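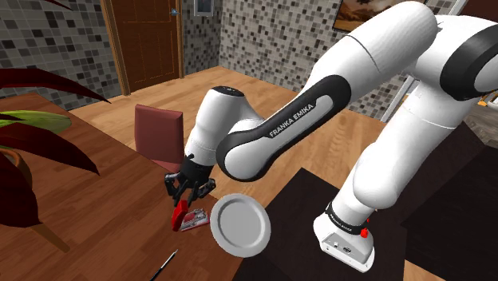
The Vindix are a hill people, 2847 of them at the last count, and they live in 20 villages along the upper Wisel. I first read about them in a battered book by Ferenc Hegedűs, who spent two winters in the valley and came home with a trunk full of notebooks, and I've been hooked ever since! What follows is my attempt to put his notes and my own into some kind of order.

Their religion centres on Gulyás, the herdsman of the sky. In the oldest version of the story he was the first person to be born, and he came out of the river driving a single white cow. His mother was the river herself (she has no name, and people simply call her the Old One). Wherever the cow stopped to graze, a village was founded, and each village still keeps a flat stone where she is said to have lain down. I've seen six of these stones and I'd happily go back for the rest.

Gulyás had a younger brother who stole the cow's bell and hid it under the mountain. Thunder is the bell being rung by accident. Hegedűs was told in one village that the brother was wicked, and in the next that he was only lonely, and he never settled which was older - I lean towards lonely, but then I like the brother.

The main festival falls in April, when the herds go up to the summer grass. Milk is poured into the river before sunrise, and the youngest married woman in each village walks ahead of the animals with her hair uncovered. Nobody may speak to her until she reaches the first pasture. Boys of thirteen or so spend that night on the mountain with an uncle, and come down knowing the secret name of the cow. I asked, of course, and got a very polite smile.

The dead are buried facing upstream, with a bit of cheese and a wooden bell that has no clapper. Families mourn for 50 days and eat no beef in that time.

A few Vindix families moved to Clinthorpe for work, and they still pour their milk each spring, into the canal. The older people grumble that a canal doesn't flow anywhere, but they turn up all the same and stay for the singing.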